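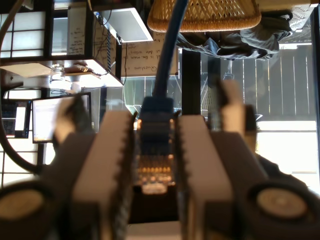 **SOFTWARE / MANIPULATION**

# The Last Few Millimeters of a Network Cable

A network connector is a poor object for a robot to hold. The body is clear plastic, so most depth sensors see through it or see nothing. The contacts are small and gold, and under a bright window they bloom into points of light. The cable behind the connector is stiff enough to push back, and it pushes in a direction that depends on how it was last bent.

Skelent, the control stack written by Čestmír Urban and two colleagues at Zundbridge, is built around that last fact. It treats the cable as a disturbance to be estimated, and it leaves the shape of the cable alone.

"We spent the first year modeling the cable," Urban says. "The model was good. It was also too slow to use, and it was wrong as soon as someone moved a chair."

The current version runs three loops. The slowest is the planner, which works out an approach path and a wrist orientation before the arm moves. The middle loop runs at 30 hertz and takes its input from a wrist camera looking out between the finger pads. The fastest loop handles contact force and does not use vision at all.

## What the wrist camera sees

The wrist view is awkward. The fingers occupy much of the image and sit too close for sharp focus, as does whatever they are holding. The room behind is often sharper than the connector, and depending on wrist rotation it may be upside down. A clear connector body also picks up color from its surroundings, so the same part can look gray in one pose and orange along its sides in the next.

Early versions of the pose estimator, a module named Gajdoš, were trained on sharp renderings and did badly on real input. It locked onto straight edges in the background, such as window bars and monitor frames, in preference to the blurred part in the fingers. The fix had two steps. The renderer was given the real lens model, defocus included. Then the network was asked for less: a tilt angle, a lateral offset and a confidence value, all measured relative to the finger pads.

The pads are a fixed reference. Their serrated inner edges appear in nearly the same pixels every time the gripper closes to a given width, and the estimator uses them to correct for small shifts in the camera mount. Full calibration against a printed target is still done, but only after a mechanical change.

When confidence falls below the threshold, the planner rotates the wrist and tries again. It is allowed 3 attempts, after which the task stops and the operator is asked to regrasp the part.

## Handing over to force

Vision is dropped just before contact. From there the arm follows a short spiral under light pressure until the side load changes, then it straightens and pushes. The steady pull of the cable is measured in free space and subtracted, a step that takes 120 milliseconds and has to be repeated if the wrist turns.

The remaining failures are mostly of one kind. If the boot at the top of the connector is pulled sideways, the part pivots slowly between the pads while the force reading stays nearly constant. The force loop has no means of noticing. Urban's group is testing a check that briefly returns control to the camera when the search runs long.

## Logs before learning

Every attempt is written to Skarance, the group's logging and replay tool. It stores camera frames, joint states and controller decisions on a single clock, and it can rerun the estimator on old data with new weights. A change to Gajdoš is merged only after it has been replayed against a set of 193 recorded attempts, chosen for bad light, cluttered backgrounds and odd cable angles.

The replay does not predict what the arm would have done differently, and the team does not use it that way. It shows where the new estimate disagrees with the old one, sorted by size. Someone then opens the frames at the top of the list and looks at them.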